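Talk notes — moving a small shop off paper receipts
Tuesday slot, after lunch, they'll be sleepy. Keep it moving.

Start with the shoebox. Ask who has one. Hands up. Wait for the laugh, then go.

Who I am, quick. Ran the back office at Shearer for years, gift shop and mail order. Not an accountant. Say that twice, somebody always asks me a tax question anyway.

The mess we started with. 437 paper receipts in one quarter, most of them thermal paper, half of them faded to nothing by the time we needed them. Lunch receipts mixed in with stock orders. One from Hendenier for packing tape that we paid twice. Got the money back but it took all of January and more phone calls than the tape was worth.

What we tried first and why it flopped.
Folder per month. Fine till the month somebody was out sick.
Folder per supplier. Fine till you buy from a place once and never again. We ended up with a folder called Other that was fatter than the rest put together.
Spreadsheet typed up on Fridays. Never happened on Fridays.

Slow down here, people want to write this part down.

What works now. Receipt comes in, write what it's for on it in pen, right then, two words is plenty. "Window display." "Stamps." Then it gets a photo before the end of the day. Then it goes in the tray. That's the whole system. Tray gets emptied into one envelope per month and I don't sort the envelope. Don't need to, the photos do the sorting.

Pen on thermal paper — use ballpoint, and write on the back. Tape over the print can make it fade so don't tape it flat to a sheet like I did for two years.

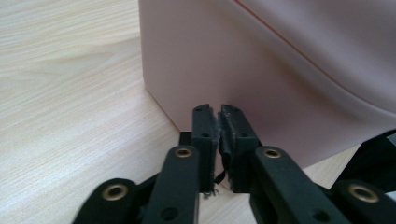
Naming. Boring but it's where most folks quit. Date first, year month day, then the shop, then the amount. So it sorts itself. Don't use "misc." Don't use "new." I found a file called new new final and it was a parking ticket.

If you can't face renaming everything, do the big ones only. Anything over a hundred bucks gets a real name. The rest can sit in the month folder with whatever name the phone gave it. You'll live.

Software. Keep this short or it turns into a fight. We looked at Pluslow and Skevia. Pluslow was quicker to learn, Skevia was better when two people had to be in it at once. We went with Skevia becuase there are two of us. If you're on your own a plain folder is fine, really. I'm not selling anything — say that out loud.

Check the export thing before you pay for anything. Can you get your own stuff back out, in a form you can open without their program? Try it in the trial week. Don't take the sales page's word.

Story about the 696. That's dollars, a refund we were owed on a broken shipment of mugs. Supplier said no receipt no refund. Paper copy was blank, just a shiny strip. Photo was in the folder, named right, found it while they were still on the phone. Pause here. Best bit of the talk, don't rush it like last time.

The weekly five minutes. Pick a time that's already dead. Ours is when the kettle's on before opening. Open the folder, look for gaps, match against the bank page. A gap found the same week is easy, you still remember where you were. A gap found in April is a whole afternoon gone.

Backups. Two places, one of them not in the building. Ask if anybody has had a laptop die. Somebody will have. Let them tell it if it's short, cut it off nicely if its not.

How long to keep stuff. DO NOT give a number. Depends where you are and what kind of business. Tell them to ask whoever does their return and to get the answer in an email.

Questions I got last time, have answers ready
- What about emailed receipts? Save as PDF the day they land, same naming. Don't leave them in the inbox.
- Do I go back and do the old ones? Go back 6 months, no further, unless you're missing something big.
- My business partner won't do it. Put the tray where they drop their keys. Worked on mine.
- Cash? Same as the rest, but write "cash" on it too.

If running late skip software, NOT backups.

Handout is one page, both sides, spare copies by the door. Finish at 5 to so they can get coffee. Get the clicker back from the front table before you leave.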